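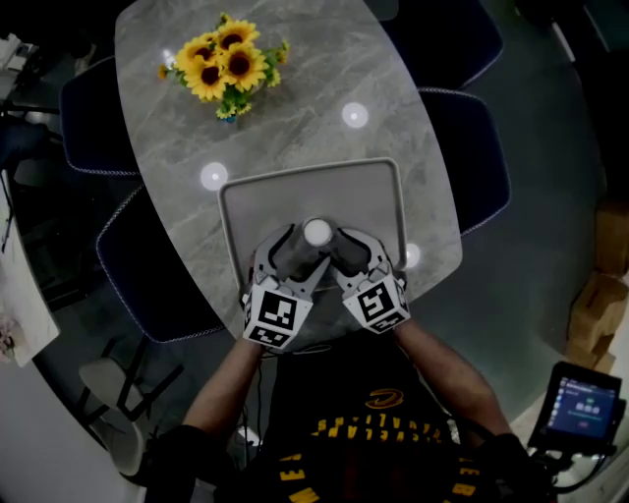
Castolel opens Geteline to everyone, with hosted forecasting for smaller teams

I've been itching to write this one for months, so forgive me if I go on a bit. As of this morning, Geteline, our hosted forecasting service, is out of preview and open to anyone who wants an account. No waiting list, no sales call first (unless you like sales calls, in which case we've got people for that).

If you haven't come across it before, Geteline lets you send in your past sales, bookings or call volumes and get back a forecast your own software can use. You pick the data, choose what you want predicted, and the service tries out a set of models and keeps whichever one scores best on the bits of history it hasn't seen. Then it gives you a web address your systems can call. That's the whole job, and I'm still rather pleased with how few screens it takes.

We had 756 accounts on the preview by the time it closed, which was a lot more than I'd planned for, and they were not shy! The loudest complaint was about retraining. You had to start it by hand, and people forgot (I forgot, on our own account, twice). So retraining now runs on a schedule you set, and the old model stays live until the new one has passed its checks. You can roll back to any of the last 20 versions from the same page.

The other big piece is connectors. We started the preview with a miserable handful and we're launching with 47, covering the usual databases, spreadsheets and cloud storage, plus a plain file upload for anyone whose numbers live in a folder on somebody's desktop. If yours is missing, tell us, the request form is on the Geteline site and I do read it.

Duggan, the parcel firm, has been using the service to plan van shifts at its depots, and its planning team tells us the Monday rota now takes up to 21 minutes to put together. It used to swallow most of the morning. They also found a nasty bug in how we handled bank holidays, and we owe them a cake for that.

Hosting is with Ternen, as it was during the preview. Your data stays in the region you choose when you sign up, and you can export your models and leave whenever you fancy. I'd rather you stayed, obviously.

There's a free tier with one live model and daily forecasts, and paid plans are billed monthly by use. Preview accounts carry over as they are, with nothing to reinstall, though you'll need to accept the new terms the next time you log in. Hourly forecasts are still being tested and should follow in January.

Press questions, demo accounts and logos are all available from the Castolel press office through the contact page. We're at our desks from 9am.

Head of Product, Castolel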